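Avix Support Forum > Planner > Dual-arm
Ticket 221
Status: Resolved
Subject: Planner reports a collision between the arms when there's plenty of room left
Opened: 4/5/25

Hello all, and thank you in advance to whoever picks this one up. I've tried to put in everything I know, so please forgive the length.

We're running Avix build 920 on a two-arm table with the Hegedűs depth filter in front of it, and a small in-house program (we call it Stulley) that decides which arm gets to do what. Single-arm moves are lovely. I have no complaints there at all, and the upgrade from the previous build was the smoothest we've had. The trouble comes when both grippers are sent to the middle of the table. The planner accepts the goal, the arms set off nicely, and then a little way short of the meeting point we get this:

[planner] path invalidated: predicted contact, left_finger_link / right_finger_link
[planner] replanning (attempt 1)
[planner] replanning (attempt 2)
[planner] no valid path, holding position

It doesn't do it every time, which is what has made it such a nuisance. I can run the same goal over and over through the morning without a murmur, and then after lunch it will hold on nearly every attempt. I did wonder about temperature, and then about the network, and then (a bit desperately) about whether I had dreamt the good runs, but the logs say they happened.

What I've tried so far:

Restarted the planner on its own. No change.
Restarted everything in the order given in the setup guide. Fine for a while, then the same again.
Swapped the finger meshes for simple boxes. It fails a little earlier, as you'd expect with fatter shapes.
Turned off the depth map entirely. Better, but it still holds now and then.
Replayed a recorded failure in simulation. It passes, very annoyingly.
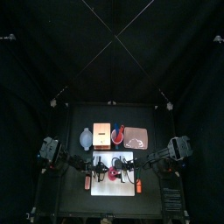

My own suspicion was the depth map, mostly because switching it off helped. The filter is meant to throw away stray points before the planner sees them, and I'd left its threshold at the default when we moved over to the new build, so I went back and recorded the map alongside the joint states for a few attempts. There are clumps of occupied cells hanging in mid-air over the board, just where the grippers come together, with nothing real to account for them. The board is white and silver and throws the light straight back, so I'm fairly ready to believe it's confusing the depth reading. What I can't explain is the message. If the map were the whole story I'd expect a complaint about an obstacle, and the planner is quite firm that the trouble is one finger against the other.

I've attached the recording, the planner settings and the Stulley log for the same period. If you'd like anything else, do please say. I'm very happy to run things again.

Reply from Avix Support

Thanks for the recording, it saved us a lot of back and forth. Two separate faults, we think. The floating cells are a perception matter and you're right about those. The finger message is a different thing. Could you compare the timestamps on the left and right joint state topics? In your file the left ones look old by the time the planner reads them. Please check with a live system too, because playback can hide or add delay depending on how it was started.

Second update from me

Oh, well spotted! I had been looking at the positions so hard that I never gave the timestamps a glance. On the live system the left arm's states reach the planner around 200 ms behind the right arm's. The planner then pairs a fresh right arm with a stale left one, projects both forward, and gets two fingers in the same bit of air. That would also explain the simulation passing, as both arms share one clock there.

The delay isn't there after a clean start. It creeps up. I traced it as far as Stulley, which subscribes to the left arm's states, tags each one with the current task and publishes it again. The right arm was moved to a direct connection back in July and I'm afraid the left never was. Each message waits in a queue before it gets its tag, and the queue length was set to 200, so once it falls behind it can stay behind for a very long time without anybody being told. Entirely our own doing, and I do apologise for putting it at your door.

Changes made:

1. Left arm states go straight to the planner, the same as the right.
2. Task tags are published on a topic of their own.
3. Queue length in Stulley cut to 1, so that old messages are dropped.
4. Planner set to refuse a pair of states if their timestamps disagree by more than one control cycle. This was off by default in our settings file, and I'd suggest anyone with two arms turn it on.

With those in, and the depth map still switched off, the finger message has gone. I left it cycling for an afternoon while I got on with other things and came back to a very dull log, to my great pleasure.

I then turned the depth map back on and moved the meeting point to the metal canister. It seemed the fairest test I could set the filter, being curved and polished and reflecting everything near it. 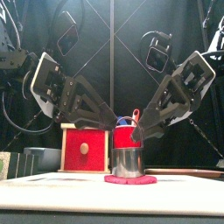

Fares Majali
Controls and Perception Software, Pollari

Third update, and I think the last. The canister gave us phantom cells as well, clustered by the rim of the red cup that sits in it, so a planner reading that map would think the space by the fingertips was already taken. Raising the Hegedűs threshold got rid of most of them but began to nibble at the cup's wire handle too, and I'd much rather keep the handle. In the end I left the threshold alone and asked for a cell to be seen by both depth sources before it counts as occupied. The reflections don't agree between viewpoints, and the handle does.

It costs a little in planning time. I haven't found it a bother at the speeds we use, though someone with a quicker cell may want to try it on a small region first.

For anyone who arrives with the same message: look at the age of your joint states before you touch the meshes or the safety margins. I very nearly shrank the margins to make the error go away, and I'm glad I wrote in first. The setting is state_pair_check in the planner file, and it needs a full restart to take effect, as a reload will accept the new value and carry on with the old one. Perhaps that could go in the setup guide?

Many thanks again to the support team for the patience and for reading all of this. Happy for the ticket to be closed.

Reply from Avix Support

Glad it's running. The restart note will go in the guide, and we've raised the reload behaviour as a bug against build 920. Closing as resolved.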